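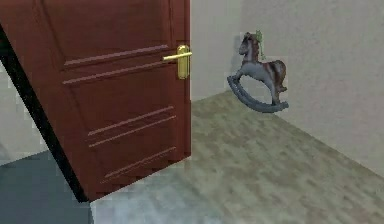 Mingate Home Comfort Forum > Ducts and Airflow > Bedroom pressure with door closed, central return only

Print this thread | E-mail this thread

ductnotes
Posted September 12, 2019

Single-story house, one central return in the hall, no returns in the bedrooms. Air handler is a Marras, single speed. Total supply to the bedroom wing is 356 cfm, measured with a hood at each register and added up.

With the back bedroom door closed and the blower running, the room reads 13 Pa positive with respect to the hall. Meter is a Flaltik two-channel, zeroed before each reading, tube run under the door. With the door open the reading drops to zero. The door also pushes back slightly at the end of its swing when the blower is on.

The undercut plus leakage around the slab works out to 18 square inches. Carpet is low pile and I measured from the top of it.

I am choosing between cutting the door down further, a through-wall transfer grille, and a jumper duct over the ceiling. The hall is the only path back to the return, so whatever I put in has to empty there.
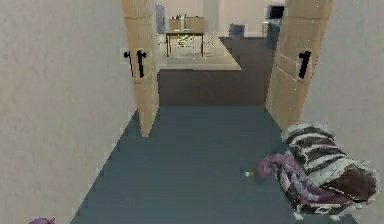

Hall, looking toward the table and chairs.

I would like the closed-door figure at 3 Pa or less. What free area should I plan for?

coldjoist
Start with flow through the existing opening. For a sharp-edged gap, cfm is close to 1.07 times the area in square inches times the square root of the pressure in Pa. Your numbers give 69 cfm leaving the room. Compare that with the hood reading at that register. If the hood says much more, air is leaving by another route, usually the ceiling or the outside wall.

For 69 cfm at 3 Pa you need 37 square inches total. Buy free area, not face area. A stamped grille loses a good part of its face to the louvers.

ductnotes
Hood reading at that register is a little higher than 69 with the door open and a little lower with it closed. So most of it is going under the door.

plenum_b
I would leave the grille out of it and trim the door. A saw and an hour. A through-wall grille passes sound and light, and people complain about both for as long as they live there. The 3 Pa target is a new-construction number and an existing house gets along fine above it.

coldjoist
Trimming won't get him there. He would have to double the area, which on a normal-width slab means a gap you can see from across the room. If it is a hollow core door he may also cut through the bottom rail, and then he is gluing a block back in. The target also has a purpose. A positive bedroom means the rest of the house is negative, and if there is a natural draft water heater on the hall side of that door it matters a great deal.

plenum_b
He didn't mention a water heater.

ductnotes
Electric water heater, in the garage. No fireplace. My concern is moist air being driven into the outside wall in winter.

returnpath
I put in a Vurnum offset grille in a similar layout. High on the bedroom side, low on the hall side, using the stud bay as the passage. Notes:

- Check the bay for wiring and blocking before cutting either side.
- Seal the bay at the top plate and bottom plate. If you skip this you have connected the room to the attic.
- The bay itself is a restriction. Count the smallest section, wherever it falls.
- Lined passage cuts speech noticeably. Unlined did very little.

Total free area, grille plus undercut, came to 41 square inches. At your flow the same formula gives 2.5 Pa.

plenum_b
Lining takes up depth in a stud bay. Did you subtract that?

returnpath
Yes. The 41 is with the liner in place.

plenum_b
Then I have no objection to the arithmetic. I still think a jumper duct is quieter and I would price it first.

coldjoist
Quieter, agreed, but the duct has to be oversized to make up for the bends and boots, and it sits in a hot attic. Insulate it and seal the boots to the drywall.

ductnotes
Attic access over that room is poor, so the offset grille is my first choice. I plan to open the wall in October and will repeat the closed-door readings with the same meter and the same tube position. Does anyone have a view on whether the low opening should be on the bedroom side?

returnpath
Either works for pressure. Furniture decides it. Keep it clear of the bed and dresser.

Contact us | Copyright Mingate Home Comfort Forum | Back to top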